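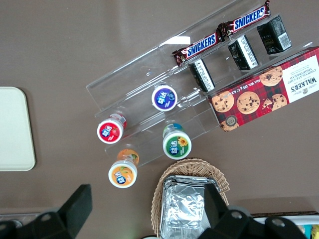 Two Snickers bars on the top tier of the clear display rack.

May 11, 2025
Notebook, microbiology bench, Brasdale

Subject: wound swab cultures, second reading, and the problem with the blood agar

Read all plates from yesterday's set this morning. There were 46 swabs in the set, all from the Torkilport clinic, all in transport gel. Incubator was at the correct temperature when I opened it and the chart shows no jump in the night.

Chocolate agar and MacConkey are fine. Growth is as expected, colonies well separated in the third and fourth quadrants, easy to pick. The blood agar is the problem again. On many plates the hemolysis is weak and I can not say with confidence if it is beta or only a strong alpha. I held them against the lamp, same result. Hélder looked at six of them without knowing my reading and we agreed on four. This is not good enough to report.

Possible causes, in the order I want to check:

Blood lot. The new bottle was opened for this batch of plates. The old lot gave clear zones with the same control strain. The supplier sheet says sheep blood, defibrinated, and the expiry is fine, but the color in the bottle looked darker than I like. I wrote this already when I opened it and then used it anyway, my mistake.

Pouring temperature. If the agar was too hot when the blood went in, the cells are partly broken before we even start. Idalina poured this batch and she says she waited for the water bath to show 48. I believe her, but the bath thermometer was not compared with the reference one since the bath was moved to the other bench. To do.

Plate thickness. I cut one plate through the middle. It is thicker on one side, so the bench is maybe not level there. A thick plate can hide a small zone. We poured 700 ml in this batch and got fewer plates than usual from it, which goes in the same direction.

What I did today:

Streaked the control strains (S. aureus, S. pyogenes, S. pneumoniae) on two plates of the new batch and two plates left from the old one. Same loop size, same incubation, CO2 for all four. Also made small stabs in the agar in the first quadrant, for the streptolysin O, which does not like oxygen. I noticed that we stopped to do the stabs at some point and it is not written in the procedure that we stopped. Please start again.

Poured a small test batch, 300 ml, with blood from the old lot. Agar cooled in the bath with the reference thermometer inside. The bath display said 48 and the reference said 51. So here is at least one part of the answer. Three degrees is not terrible but it is in the wrong direction. I put a paper label on the bath: "shows 3 too low". Idalina, it was not your fault.

Gram stains of the mixed cultures: done for all plates with more than one colony type. Mostly gram-positive cocci in clusters, some gram-negative rods from the leg ulcers. One swab has thin branching gram-positive rods. It could be only a coryneform, it could be something slower. I keep this plate for longer, sealed with tape, bottom shelf, please do not throw it away with the others. Modified acid-fast stain tomorrow when the new carbol fuchsin is filtered.

The decolorizer in the staining rack is getting old. Two slides came out with everything pink, also the S. aureus control. I changed the bottle and repeated them and the control was correct then. Both first readings are crossed out in the book, not erased.

Preliminary results phoned to Torkilport only for the swabs where MacConkey and the Gram agree. For the rest I said "culture in progress". They asked when, I said after the repeat. They were not very happy but they accepted it.

Venkataraman protocol: Hélder wants to try their version with the blood added in two portions. I have read it now. I don't see why it should be better for us, but it costs one bottle of agar, so we can do it after the thermometer question is closed. One change at a time.

For tomorrow:
Read the four control plates and the test batch, before the clinical ones.
Level the pouring bench.
Ask Kovgate if they have had other complaints for this blood lot. Lot number is on the lid, I kept the lid.
Catalase on the two doubtful cocci, from the chocolate plate and not from the blood one.
Order swabs, small size.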